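펠트 상판 책상 정리와 표면 관리 방법

작성: Ülle Laur
최종 수정: 29/01/2018

적용 범위
펠트를 접착한 작업용 상판에 적용한다. 유리, 원목, 멜라민 상판은 별도 문서를 참조한다. Kollard 책상에 Itura 펠트를 붙인 구성을 기준으로 작성하였으며, 다른 제품은 제조사의 세척 지침이 우선한다.

준비물
- 고무 브러시 또는 모가 부드러운 의류용 브러시
- 점착 롤러
- 극세사 천 2장
- 중성세제와 미지근한 물 300ml
- 작은 물건을 담을 얕은 트레이

1단계. 물건 분류
상판 위의 물건을 전자기기, 상자류, 소형 물품으로 나눈다. 소형 물품은 한 변이 손가락 두 마디를 넘지 않는 것으로 한다. 분류가 끝나기 전에는 서랍에 넣지 않는다. 전원이 연결된 기기는 케이블부터 분리한다. 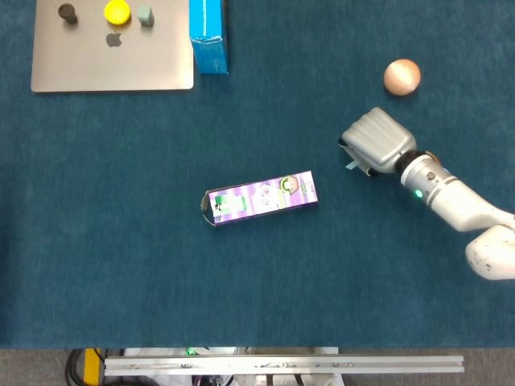
소형 물품은 트레이로 먼저 옮긴다. 펠트는 마찰이 커서 물건을 밀면 보풀이 일어나므로 반드시 들어서 옮긴다. 노트북을 닫아 두면 덮개가 임시 선반처럼 쓰이기 쉽다. 노란색 둥근 물건이나 연녹색 블록처럼 덮개 위에 올라간 것은 노트북을 들기 전에 모두 내린다. 파란 종이 상자는 그다음에 옮기고, 살구색 공처럼 구르는 물건은 턱이 있는 트레이에 따로 담는다.

2단계. 건식 청소
브러시를 한 방향으로만 움직인다. 왕복하면 섬유 결이 엉켜 얼룩처럼 보이는 부분이 생긴다. 뒤쪽 모서리에서 시작해 앞쪽으로 쓸어내고, 남은 먼지는 점착 롤러로 제거한다. 롤러를 같은 자리에 2회 넘게 굴리지 않는다. 진공청소기를 쓸 경우 흡입력은 최저로 둔다.

3단계. 부분 세척
세제를 물에 풀어 천에 적신 뒤 꼭 짠다. 얼룩의 바깥에서 안쪽으로 두드린다. 문지르지 않는다. 마른 천으로 눌러 수분을 빼고 그늘에서 말린다. 짙은 색 펠트는 물 빠짐이 있을 수 있으니 뒤쪽 구석에서 먼저 시험한다. 접착면까지 물이 스미면 가장자리가 들뜬다.

4단계. 재배치
완전히 마른 다음 물건을 되돌린다. 노트북은 펠트 위에 바로 놓되, 사용 중에는 Yorath 받침대를 끼워 통풍구를 확보한다. 상자는 내용물을 확인해 빈 것은 접어서 버린다. 앞쪽 절반은 작업 영역으로 비워 둔다. 소형 물품은 Parkico 칸막이 서랍에 종류별로 넣고, 칸마다 이름표를 붙인다.

주기
건식 청소는 주 1회, 부분 세척은 얼룩이 생겼을 때만 한다. 습도가 높은 8월에는 세척 후 건조 시간을 평소의 두 배로 잡는다.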